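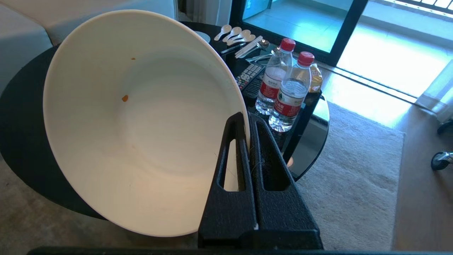
Nanmont, 18 February 2018

Joltent Community Help > Home Robots > Teaching and Replay

Is hand guiding worth it for table clearing, or am I being sold remote control?

Posted by Evanthia Stergiou

I have a Clander arm with the two-finger gripper and I'm trying to teach it to handle dishes in a living room. Big white bowl, small bowl, soup spoons, chopsticks, the usual after-lunch stuff on a round table with a black glass top. The dealer (Kokkinos) told me I could "just show it" by grabbing the wrist and walking it through the motion. Then the manual says remote control gives "cleaner" demonstrations, and the remote handset costs extra. You can see why I'm suspicious.

Here is where I am. By hand, I can get the fingers over the rim of the big bowl and pinch it in one go. On replay, it depends. If I set the bowl back where it was, fine. If I move it a little, the fingers close on air or bump the side. Kokkinos support says I need more demonstrations. How many more, they won't say. Their own brochure brags about 1,084 of them for a bowl task, and I'm sorry, at that point I could have washed every dish in the building.

The second problem is what's in the bowls. Empty, or with a crumb or two in it, I don't much care if the bowl tips on its side. With food in it I care a lot. The arm doesn't seem to know there is a difference.
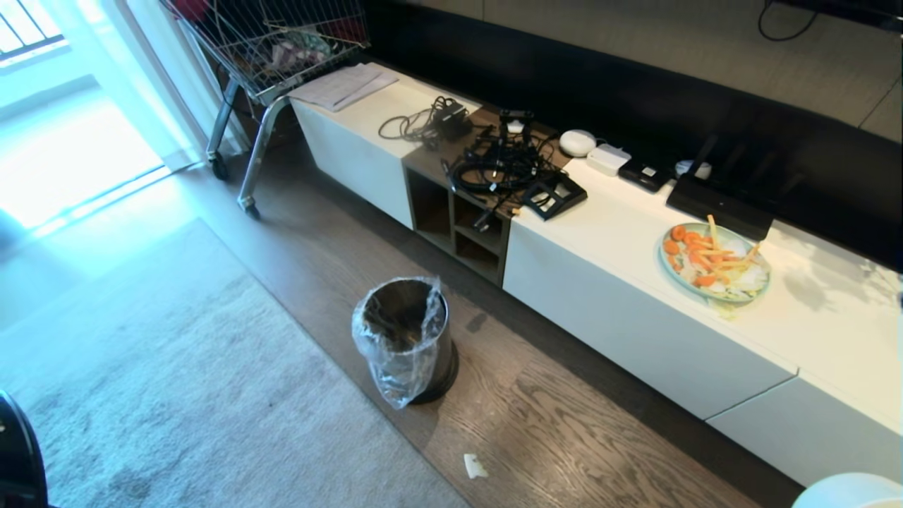
And the table is the easy part. I'd also like it to deal with a plate on the TV console, where the router antennas are right behind it and a heap of charger cables sits farther down. A plate of carrots, cabbage and fries or potato sticks has to stay flat the whole way. When I guide the arm by hand there I end up leaning over the console with my own elbow in the way of everything, and I don't see how that counts as a good lesson for a machine.

So is the remote really better, or is it just one more box to buy? Please don't send me the promo video. I've seen it, and the plate in it is empty.

Chrysoula Raptis

Remote is better. Buy the handset. I had the same trouble and it went away.

Fotini Sfakianakis

I wouldn't buy anything yet. "It went away" doesn't tell you whether the handset fixed it or whether Chrysoula simply gave more demonstrations once she had a new toy to do it with. I've used both ways on the same arm and I don't trust the big claims for either one.

What's true about hand guiding: your body is in the way. If the arm learns from its cameras, then your hand on the wrist is part of what it learns from, and on replay the hand isn't there. It also lets you cheat. You feel the rim touch the finger and correct by feel without noticing, and if your arm has no touch sensing, none of that gets saved. All it keeps is where the joints went.

What's true about remote: you only get to use what the robot has. If you can't make the pinch from the wrist camera view, there's a good chance the robot can't either, and you find out early. It's slower and your first day will be awful. I dropped things. I still overshoot when I turn the wrist.

Before spending money, try this with the hand guiding you've got:

Keep to one bowl and one job. Don't mix the bowl with the chopsticks in the same set.

Move the bowl a bit before every demonstration. If they all start from the same spot, you've taught it the spot.

Come at the rim from different sides. I turn the bowl's position relative to the arm by 45 degrees between runs.

Leave the clutter in. Remotes, water bottles, whatever normally lives on that table. People tidy up for the lesson and then wonder why it fails at dinner.

Record full bowls and empty bowls as separate tasks. Lifting one by the rim is fine when it's empty and a bad idea when it's full. I know of no setting on the Clander that sorts this out for you, whatever the sales people hint. 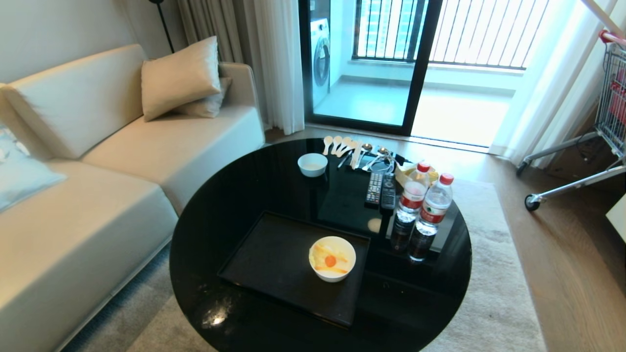 Joltent Owners' Digest, Vol. 3, No. 45

That's the issue with the glass tabletop thread, if you can find it in the archive, and it's worth your time because your table has the same problem. A shiny black top mirrors the bottles and throws back a bright spot from any light, and the owners in that thread argued for pages about whether this confuses the cameras. I think it does, a little. Others said no. None of them had tested it with a cloth over the table, so test it with a cloth over the table.

If you have food in a bowl on a tray, teach it to leave the bowl alone and work out the tray as its own task later. With two fingers and one arm I wouldn't expect much from the tray.

As for the plate on the console, I'd do that one myself and keep doing it myself. One arm, food piled up, cables and a router. I don't care how the lesson is given.

Stamatia Sotiropoulos

Agree with most of that, but I'd push back on the hand guiding. Moving the bowl around helped me up to a point and then it stopped helping. Ask Kokkinos for a loaner handset before you pay. They have one, they just don't mention it. Keep it for a week and run the same bowl both ways, with the same number of demonstrations each. If they won't lend it, that tells you something too.

Evanthia Stergiou

Thank you, Fotini and Stamatia. I've asked for the loaner. They want a deposit. I'll try the cloth in the meantime and post what happens, good or bad.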